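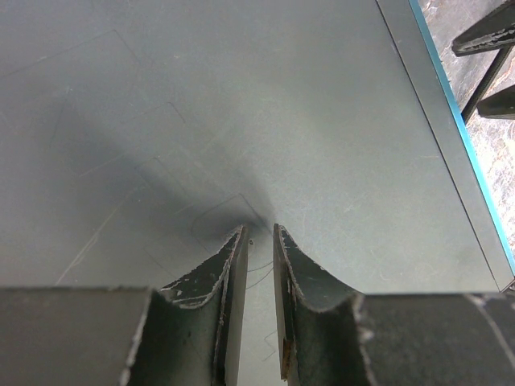 Chapter 2
Drawing Up the League Fixture List

Every league season rests on a document that most supporters read only for the dates of their own club. The fixture list settles who plays whom, at which ground and in what order. It affects gate income, travel costs, player rest and, in a close season, the public's trust in the final table.
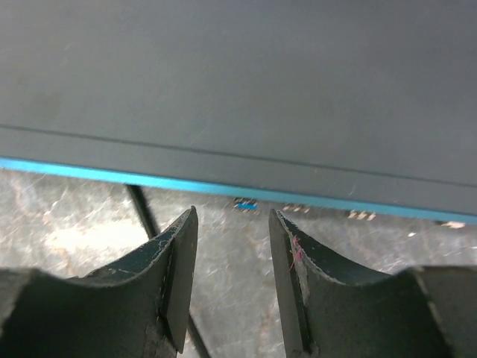 Roswitha Nolte
Senior Lecturer in Sports Administration, Stilterthorpe College

This chapter deals with amateur and semi-professional football leagues in which each club meets every other club home and away. Knock-out cups are treated in a later chapter, and are mentioned here only where cup dates displace league matches.

By the end of the chapter, students should be able to work out the number of rounds in a season, prepare a balanced draft list, and advise a league on the handling of postponed games.

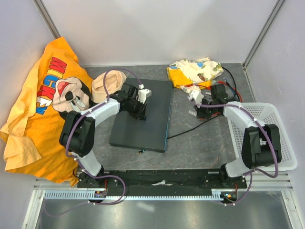
2.1 The double round robin

In a double round robin, every pair of clubs meets twice, once at each ground. A division with an even number of clubs can complete one half of the season in one round fewer than the number of clubs. Where the number is odd, one club must rest in each round, and the rest rounds should be published with the fixtures.

The order of matches is usually produced by the circle method. One club is held in a fixed place while the others move round by one position after each round. The method guarantees a complete set of pairings, but it does not by itself give each club a fair run of home and away games.
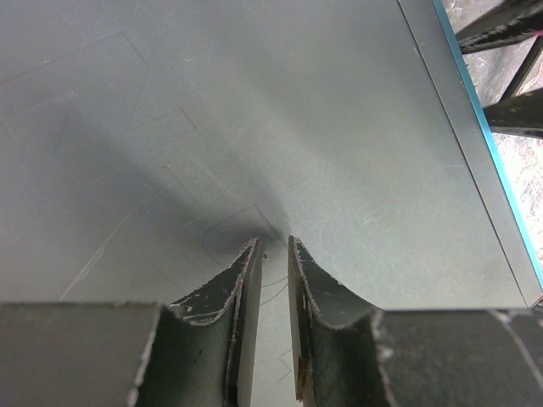 A second pass is therefore made to correct the venues. Most leagues allow a club no more than 2 home matches in succession, and apply the same limit to away matches. Clubs that share a ground must be given opposite patterns, so that one is at home when the other is travelling.

Long journeys need separate attention. The Rutano League, studied in section 2.4, has member clubs up to 200 miles apart and avoids sending any side on such a trip for a midweek match. Its draft list is sent to clubs in April, and objections must be made in writing before the final version is issued.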